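Does a repaired computer really save anything? A look at the reuse scheme in Prornusside

Student project report, second term
Submitted Sun 15 January

Why I picked this topic

The council in Prornusside has a leaflet which says that giving your old computer to the reuse scheme "cuts waste and helps local families". It is on the wall in the library and it came through our door twice. I wanted to find out what stands behind the sentence. My tutor warned me that I would end up either praising the scheme or attacking it, and I have tried to do neither, though I admit I started out doubtful and still am.

What the scheme says it does

People drop off old desktop computers and laptops at the depot on the Pattinasarany estate. Staff wipe the drives, test the parts, and put working machines together out of what they get. These are then passed on at a low price to households on a waiting list. A sister scheme runs in Vistville on the same lines, and the two swap parts.

The yearly sheet from Prornusside gives 2,767 items taken in and 1,660 "diverted from waste". That works out at 60 per cent, and the leaflet makes a lot of it. My first question was what counts as an item. The sheet does not say. When I asked at the depot, I was told that a keyboard is an item and so is a whole desktop. A mouse is an item. So the 60 per cent could be mostly computers or mostly mice, and there is no way to tell from the published figures.

"Diverted" was the second problem. It covers anything that did not go in the general skip, including boards and cases sent to a metal merchant. That is recycling. It may be a good thing to do, but the leaflet is about reuse, and a family does not get a computer out of a bag of shredded cases.

How I went about it

I did three things. I read the yearly sheets for both schemes, going back as far as they were kept. I spent two afternoons at the depot in August watching what came in and asking questions. Then I handed out a short survey to people who had been given a machine, and 14 of them filled it in.

I know that 14 is a small number. They were also the people who still used their machine enough to come back to the depot with a question about it, so anyone who had put theirs in a cupboard would not be in my sample. I say this now because I have read other reports that put this sort of thing on the last page.

What people told me

Most were pleased with what they had. The main use was school work and forms, with job hunting some way behind. The complaints were about slow starting and about not being able to run newer software. Several people said they were going to buy a new computer when they could afford one. If that is so, the reused machine has put off a purchase and has not replaced it, and the saving in waste is smaller than it looks. I could not measure this. Neither, as far as I can see, could the scheme, although it says "every machine reused is one fewer made" on the back of the leaflet.

Parts and what happens to them

The question I found most interesting was about single parts. A desktop that will not start may have only one thing wrong with it, and the rest can go into another case. Memory and drives move easily. Processors are fussier — they have to match the socket on the board, and a good one is no use if there is no board to take it.
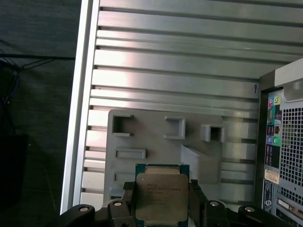 Figure 1. A processor held up in front of an open tower case.

I asked whether parts that cannot be matched are sent on to Vistville or simply kept. The answer was a bit of both. No list is made of what is on the shelves, so a part can wait a long time and then be recycled as too old. The Trallero stock program was bought to deal with this, but I was told it is only used for whole machines.

What I think

I believe the scheme does some good, and the people who got computers were better off for it. I do not believe the 60 per cent figure, or at least I do not believe it means what a reader will take it to mean. Before anyone repeats it I would want whole machines counted apart from small bits, and reuse counted apart from scrap. I would also want somebody to ring households a year later and ask if the computer is still switched on.

I sent these points to the council with my tables and was told they would be looked at before the next leaflet is printed. The old one is still up in the library.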